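Tabletop arm checks, Karkumton bench, January round
Filled in by Prasetyo Lumenta

1. Clamp tight, base doesn't rock. OK
I lean on the plate with my palm, properly lean. Needed a quarter turn on the handle this time (it always does after the heating's been on).

2. Cable clear of the arm's full reach. COMMENT
Ours goes over the table edge towards the floor and I'd love it clipped, please! Somebody's foot will find it one day.

3. Power cut within arm's reach of whoever is running it. OK
Tried it three times, mid-move as well. Stops dead, then sags a bit, so keep your fingers out from under the elbow.

4. Screws at shoulder, elbow and wrist. OK
One loose at the wrist, nipped up. The log says 3873 cycles since the last full strip-down and Tarkosora's sheet wants one at 4000, so book it soon.

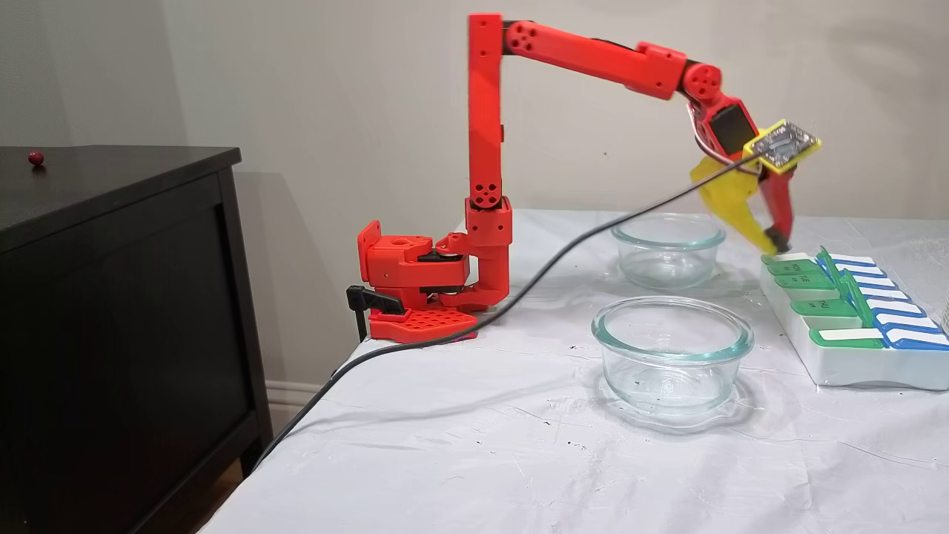 5. Jaw force on the low setting for lids and anything glass. OK
Mathew's old rule was 400 grams at the tip and I've stuck to it. Mine read about 270, lovely.

6. No real medicines on the table, ever. OK
Sweets or blanks only, and that goes for demos too.

7. Cloth flat and fixed down. FAIL
Wrinkles catch the jaws, I've moaned about this before. Tape the corners or take it off altogether.

8. Tellell logging switched on before the first move. OK

Next check after 27 more sessions, or sooner if anyone bumps it.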